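## Getting the summer shoes put away

The sandals have had a long run this year, but the mornings in Bremwood are cold enough now that most of us have switched to closed shoes. Several readers wrote in after the last issue to ask what to do with the summer pairs, mainly the plastic and jelly kinds, and whether a small open rack is any use for them. We think it is, with a few limits.

Start by sorting. Put every pair on a table or a clean floor and look at the soles and straps before anything goes on a shelf. Cracked straps don't get better over the winter. If a buckle is loose, either fix it now or put the pair in the bag for the Lusness repair table, which takes footwear again in January. Children's sandals are worth trying on before you store them. If the toes are at the front edge already, pass them along.

Next, wash. Jelly sandals are easy: warm water, a little dish soap and an old toothbrush for the places where the straps meet the sole. Rinse them well. Soap left in the corners dries to a white film and feels tacky in the spring. Stand them somewhere airy until they are completely dry, overnight if you can. Keep them off radiators and out of the dryer, as soft plastic can warp with heat and will not go back to its old shape. Leather and cork pairs should only be wiped with a damp cloth.

Then the rack. A low wooden one with open shelves suits light shoes very well. It lets air get to them, and you can see what you have without pulling out a box. Measure the gap between the shelves before you buy – sandals need very little height, but ankle boots often won't fit on anything except the top. Measure the spot where the rack will stand too, and leave room for the door to open. The ones on the shelf at Barros last week cost 94 for the small size and 152 for the wide one. The tall hallway version was 195, and we don't think many apartments here have the space for it.
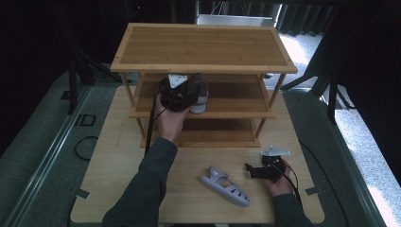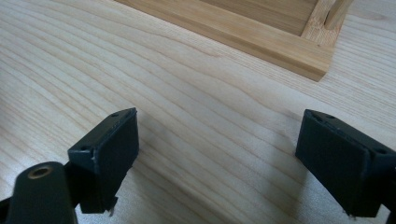
*A shoe with a pale lavender-white sole going onto the middle shelf of a wooden rack, and a lavender sandal on the table (first picture), and pale wood grain on the tabletop (second picture).*

We suggest keeping the summer pairs on the middle level. The bottom shelf is the first to collect grit from the floor, and at this time of year it is better used for the shoes that come in from outside. The top is handy for whatever goes on last on the way out, or for keys and gloves if you have a small dish to hold them.

Place the two shoes of a pair side by side with the heels at the back. Some people turn one around, toe to heel, to save width. This works fine for narrow sandals, less well for anything with a thick sole. Don't stack jelly shoes on top of each other for months. The straps press flat, and darker colors may leave a mark on pale ones. If you have to double up, put a sheet of plain white paper between them. Avoid newspaper, the ink comes off.

If the rack stands in direct sun, hang a cloth over the front or move it along the wall. Pale plastic can turn yellow in a bright window.

The wood needs some care as well. Wipe the shelves with a cloth that has been wrung out hard, along the grain, and dry them right after. Wet boots should stay on a tray by the door until they stop dripping. A rack that wobbles usually has one loose screw or a leg that was never pushed all the way in, so check those before you blame the floor. Felt pads under the legs help on tile, though they wear out and need changing.

Readers with more pairs than shelf space can bring the extras to the shoe swap at the Tirkthorpe hall on Wednesday, October 15, 2025. Doors open at 6 in the evening. Shoes should be clean and tied or clipped together in pairs, with the size written on a piece of tape on the sole. Summer shoes are welcome along with winter ones – last year the children's sandals went first. Single shoes, skates and anything with a broken sole can't be accepted. There is no charge, and you don't have to bring shoes to take some home. Parking is behind the hall, and the side entrance has no steps.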